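Last tidied up in October, when I finally merged the two older lists into one.

# Preninine – a table of household recipes and remedies

Preninine is a small, plain collection of 501 handwritten household recipes, typed up so that they can be searched, sorted and (I do hope) cooked from. They come out of old kitchen notebooks that I have been buying and borrowing for longer than I care to admit, and they cover jams, pickles, puddings, furniture polish and rather a lot of cough mixture. 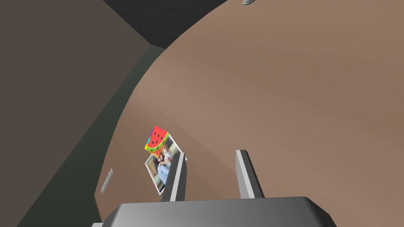

Every recipe has its own row in `recipes.csv`, and every notebook has a short entry in `notebooks.csv`. There are 24 notebooks altogether. The Edmont notebook is much the fattest, and the Þorgeirsson one is the hardest to read, being written in pencil by somebody who was clearly in a hurry to get back to the stove.

## What's in each row

| Column | Meaning |
|---|---|
| `id` | a number, never reused |
| `notebook` | short name, such as `edmont` or `hestari` |
| `title` | as written, odd spellings and all |
| `body` | the full text, line breaks kept |
| `kind` | one of 11 kinds, from `preserve` to `polish` |
| `unsure` | `yes` if I had to guess at a word |

Please do look at `unsure` before you quote anything. I have gone back over 100 of those rows with a magnifying glass and a pot of tea, and the rest are still waiting their turn. 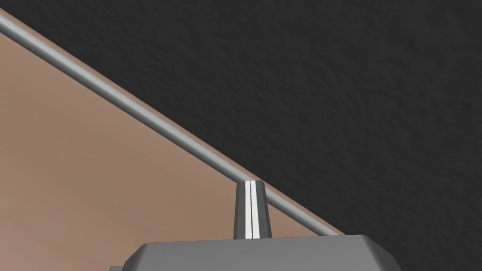

## Measures

I've left the measures exactly as I found them – a teacup, a gill, a lump the size of a walnut – and haven't tried to turn them into grams. I did start on it once, with the Hestari notebook, and gave up at "enough flour", which appears four times on one page. If you'd like to have a go yourself, put your figures in a new column and leave `body` alone, please.

The files are saved as UTF-8. Some spreadsheet programs will make a dreadful mess of the Þ in Þorgeirsson if you simply double-click, so use the import menu and pick the encoding by hand.

## A word of caution

The remedies are here as history. Several call for things you shouldn't swallow, or even keep under the sink, and I haven't marked every one of them.

## Using and correcting it

You're very welcome to copy, print and share the lot, and a mention of Preninine would be kind. For corrections, open an issue with the `id` and the wording you think is right.

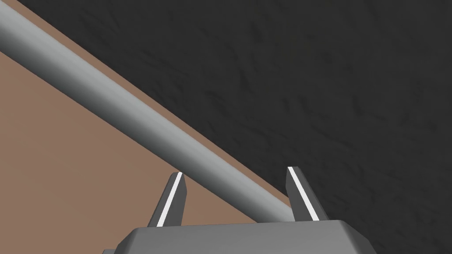

*Grey rod over a light brown surface.*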